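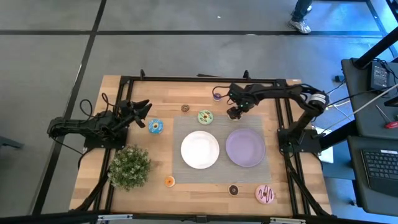
Bench notes, toy tea set, June 2018

Started the doughnut set today. Rizwan Barua wants a yes or no on whether it goes into the Erkstead play box, and I said I'd lay it out properly before giving an opinion. My opinion so far is that it is a lot of doughnut for very little tea party.

Set out on the butcher-block top: the grey woven mat, the white plate and the lavender one next to each other on it, doughnuts left loose round the plates. Nothing served yet. I wanted to see how it reads before anyone tidies it into a catalogue shot.

Mat first. The sheet from Huang says it "keeps everything in its place". I doubt it. Pushed the white plate with one finger and it slid across the weave quite happily. The mat itself creeps on the wood if you lean on a corner. It does look decent against the honey-coloured strips, I'll give it that, and it marks out where the meal is supposed to be. A child will ignore this within a minute.

Plates. Two plates and seven doughnuts. Who decided that? Rizwan says the odd number gets children talking about sharing. I say it gets them shouting. We had the same argument over the Sarotik fruit bowl in February and never settled it then either.

Doughnuts. Sizes vary more than I expected. The two chocolate ones are small, and so is the purple, which looks like an afterthought beside the rest. Mint green with the chocolate drizzle is the best of them and will be the first to go missing. The blue one with sprinkles has a cream-coloured centre. I can't see a four-year-old agreeing what flavour that is meant to be, though perhaps that's a point in its favour.

Colour matching: the supplier's idea is that purple goes on the lavender plate. Fine. Then what goes on the white one? The card is silent on this. If it's a matching game it needs more plates, and if it's a tea set it needs cups. Asked Usthorpe which it was and got a reply about packaging.

Weighed the set with mat and plates: 338 g. Without the mat, 201 g. So the mat is a good share of what we'd be posting, for something I've already said slides about. Rizwan thinks it stays because it makes the box look full. That may be true and I still don't like it as a reason.

Minimum order is 2,000 sets, far too many to take on a hunch. Asked whether they'd do 95 for a trial. No answer yet.

To do:
Wash the plates and check whether the lavender fades
Try the mat upside down
Get Rizwan to lay out his version without looking at mine
Ask again about cups

Leaning no on the mat, undecided on the rest.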